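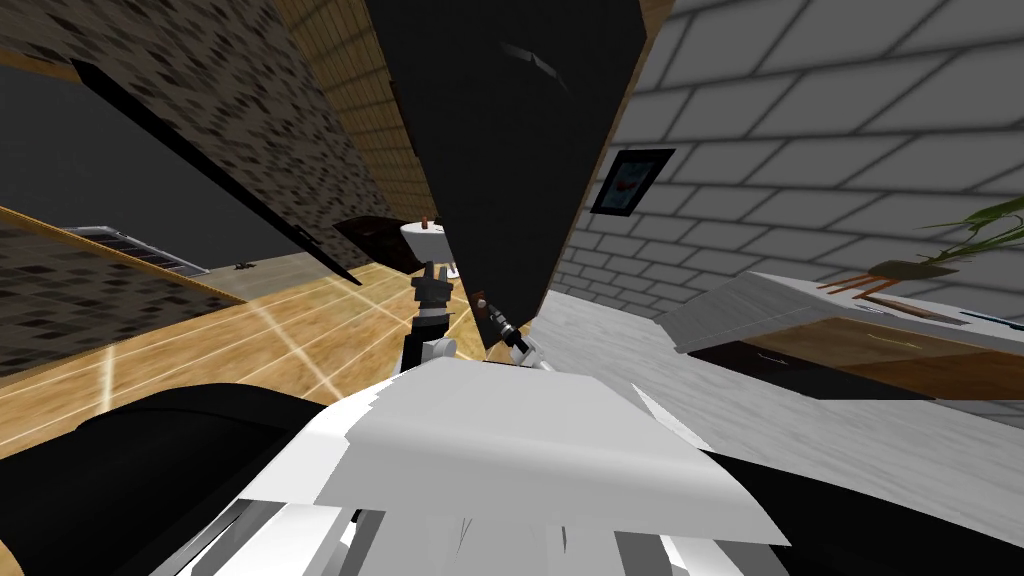 設備投資だより　双腕ロボット評価環境の導入計画

Heltineの作業検証用に、双腕ロボット1台と評価用シミュレータの購入を来期予算へ計上する。実機の発注は9月、シミュレータは先行して6月に契約する。検証は室内環境のCGモデル上で進めており、視点は胴体側と手先側の2系統を用いる。

1. シミュレータ費用
StornikのライセンスはGPU単位の年額制。初年度は17ライセンスを申請する。評価シナリオは183件を登録済みで、1,000件を超えた時点で計算ノードの増設を再見積もりする。保守費は別枠とし、減価償却の対象に含めない。

2. グリッパの選定
候補は平行2指型に絞った。手先視点では、開いた指の間から対象面がどこまで見えるかを確認項目とする。指先形状の変更は治具費に計上し、本体価格には入れない。
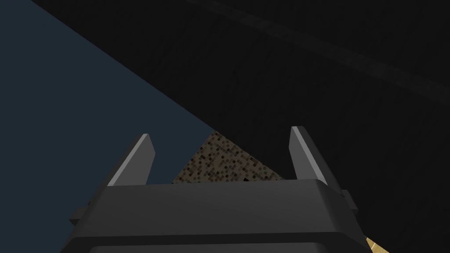 3. 実機側の付帯工事
設置場所はSulemana棟1階。電源増設、床アンカー、安全柵の三項目で見積もりを取得中。Ridlow製の力覚センサは納期が長いため、本体より先に発注番号を取る。検収条件にはシミュレータと実機の手先位置の差を入れ、許容値は仕様書の改訂版で定める。

4. 未決事項
手先カメラの解像度、予備指の数量、輸送保険の負担区分。暗色面の多い条件でのレンダリング設定も、ノード構成と合わせて決める。

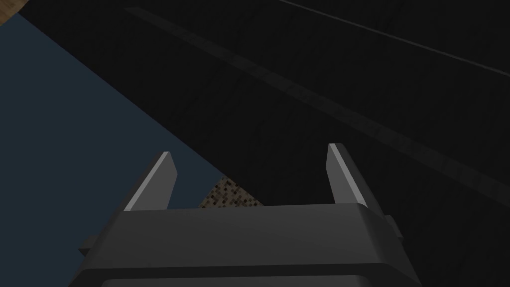
手先視点のレンダリング。グリッパは開状態、把持物なし。

見積書の差し替えは6月末まで受け付ける。様式は設備申請1,604番を使用すること。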